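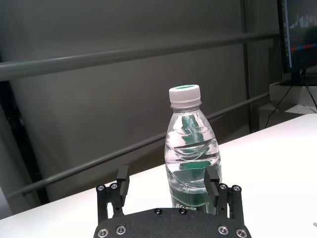 Bottled water, white cap and green label

Zulcombe Residents Association
Minutes of the October meeting, Pluvholm Hall, 7:00 p.m.

Marion Aitken chaired. Bogdan Rusu took the minutes. Apologies were received from the Onsri Street households.

1. Previous minutes
The September minutes were approved with one correction. The blocked storm drain is on Zirkport Lane, by the bus shelter, and the city has been given the right location.

2. Water shutoff
Marion read out the notice from the utility. The main under Zirkport Lane will be replaced in November and 176 homes will lose supply during working hours. Residents asked whether the water would be safe to drink the same evening. The notice says to run the cold tap until it is clear. Marion will ask for that to be put in writing, with a phone number that is answered after 5 p.m.

Bottled water will be handed out from the hall on shutoff days. Residents who can't get to the hall should give their address to Bogdan before the end of the month. Agreed to spend up to $200 on extra bottles, with any left over kept for the spring cleanup.
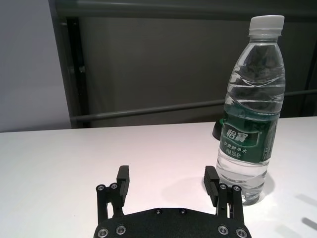
3. Parking on Onsri Street
The contractor wants the north side kept clear for equipment. Several people objected to losing the spaces overnight. Agreed to ask for daytime restrictions only. One resident asked that the school drop-off zone be left alone, and this will go in the same letter.

4. Leaf collection
There will be 2 pickups this fall. Bags go at the curb and must not be left over the drains. More than 60 bags were missed last year on the east end, and Marion has sent the city a map of those blocks.

5. Other business
The light over the hall side door is out again. Bogdan to report it. A request for a second bench at the bus shelter was held over to next month.

Meeting closed at 8:25 p.m.

Actions
Marion Aitken: letter to the utility, letter on parking
Bogdan Rusu: delivery list, water order, side door light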